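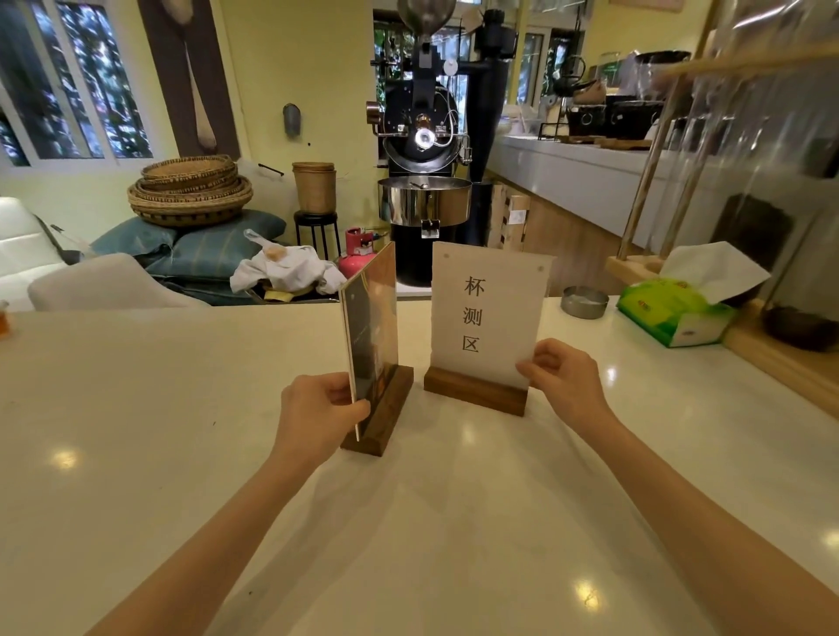 Sign holders on the counter, one with a card for the cupping area (杯测区).

Gramach's coffee festival is back in March, and it's bigger than ever! The organisers have 145 coffees lined up for tasting – last year there were eight – and 277 people have already booked. Cikia is bringing a washed lot grown at 1,290 metres, while Ingvarsson will run free brewing classes all afternoon in the old market hall. Doors open at 10am, and the Gendside bus stops right outside. Bring a mug and come hungry, as there'll be cardamom buns too!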